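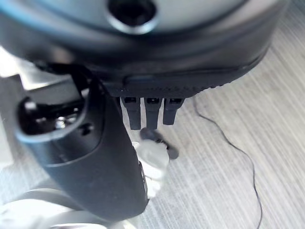

Kausar Sethi
Instructor, Introduction to Automated Handling

Course Handout: Demonstration Visit to the Rirkach Handling Laboratory
Issued 09/04/2026

Purpose of the visit

Students enrolled in this course are required to attend one demonstration at an outside facility. This term the visit is to the Rirkach Handling Laboratory, where the course will be received by Taras Karpenko, the laboratory's demonstration lead. The visit counts toward the attendance requirement and is the basis of the second written report.

The demonstration concerns the picking and placing of soft items by a robot arm. Lectures to date have dealt mainly with rigid parts, whose shape and size remain the same once they are held. A soft item changes shape when it is touched, and the point at which it was first gripped may not be the point at which it is later carried. Students should read the notes from the third and fourth lectures again before attending.

The view from the wrist

Part of the demonstration will be followed on a screen that displays the picture from a small camera mounted at the gripper. This view is very different from that of a person standing beside the table. The housing of the gripper takes up the whole upper part of the picture, and a broad curved finger comes down across the left side, close to the camera and somewhat out of focus. The table and whatever lies on it must be read from the space that remains.

Three points should be noted from the picture at the head of this handout.

First, the finger hides a good deal of the table. A white, soft-looking object lies partly tucked against it, and the full outline of that object cannot be made out. A control program that relies on this camera alone has the same difficulty as the reader.

Second, the light is uneven. The pale, streaked surface turns almost white in places on the right, and a light gray shape at the far left is washed out. Where a white object lies on a bright surface, the border between the two is hard to find. This subject was introduced in the lecture on contrast and will be examined.

Third, a thin black cable crosses the surface at the lower right. Dark, narrow objects of this kind stand out well against a pale background, but they have very little width for a camera to measure. Students should consider how a program would decide whether a line in the picture is an object, a mark or a shadow.

Order of the demonstration

The session opens with a safety talk, which all students must hear in full. Anyone who arrives after the talk has begun will be asked to wait for the next group.

Mr. Karpenko will then run the arm under hand control. The operator moves the gripper to an item, closes it, lifts, and sets the item down at a marked point. This is done slowly, and questions may be asked between runs.

The same task is then carried out under the Gulto control program without an operator. The laboratory has set a limit of 60 seconds for each run; a run that passes this limit is stopped and recorded as incomplete. Students will be given a record sheet and should enter the result of every run, including incomplete ones. A failed grip is of as much interest to this course as a good one.

The last part of the session is a talk on stored results. The laboratory keeps a library of 3000 recorded runs under the name Prornum, of which 126 have been released to this course for study. Access details will be given out at the visit.

Conduct in the laboratory

The floor around the work table is marked with a yellow line. Students remain outside it at all times while the arm has power, whether or not it is moving. Loose scarves and long necklaces must be removed. Bags are left on the shelves in the entrance hall. Photographs may be taken of the equipment only with Mr. Karpenko's consent.

Students who need seating or step-free access should write to the instructor before the visit so that the laboratory can be told.

Written report

The report is limited to 250 words, plus the completed record sheet. It should answer the following:

What could the wrist camera see at the moment of grip, and what was hidden from it?

In which runs did the item change shape, and did this affect where it was set down?

Where would a second camera be placed, and what would it add?

Reports that only retell the order of events will be returned for revision. Sketches are welcome and do not count toward the word limit. Work is to be handed in through the course office in the Chukwu Building.

Students who miss the visit may attend the repeat session in October. Requests to do so should be made to the instructor in writing, and the report will then be due one week after that session.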